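Home Bar Basics, handout 4: The place for citrus
Kostness evening course, February 2018

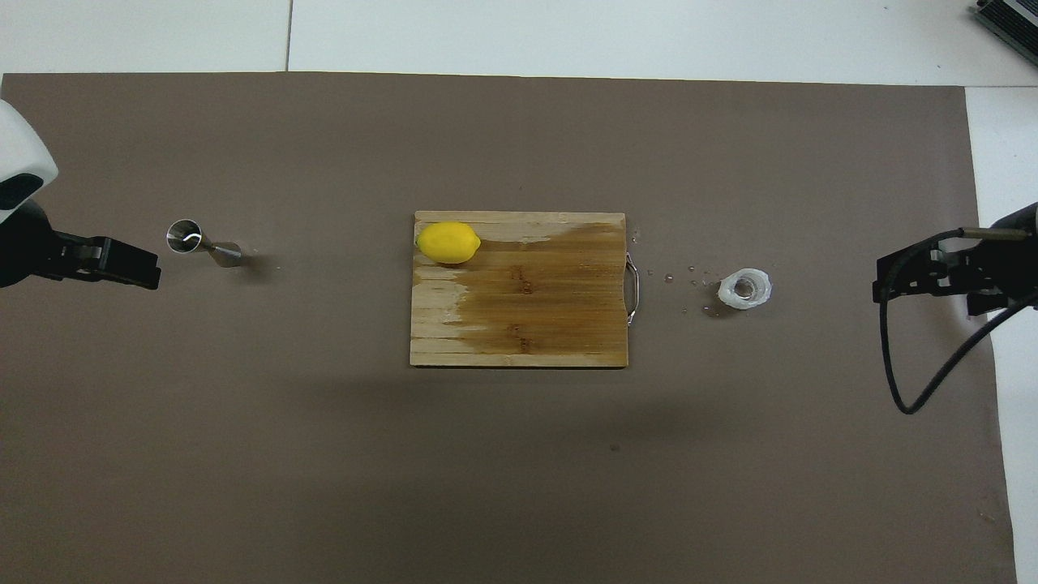
Myung-ja Ji asked last time if the board must always be in the middle, because she cuts with the left hand. It does not have to be there. Put it where your elbow is free, then arrange the other things to suit.

For today, please set out:
a bamboo board
one lemon
a jigger
a small glass
paper to protect the table

Bamboo becomes darker when it takes water. Wipe the board on both sides after cutting and stand it on its edge - do not leave it flat overnight.

Roll the lemon under your palm before you cut. Cut it across, not from tip to tip. Water drops on the paper should be wiped before you pour.

Homework: squeeze one lemon and measure the juice with the jigger. Write the result in your notebook and bring it to the next class.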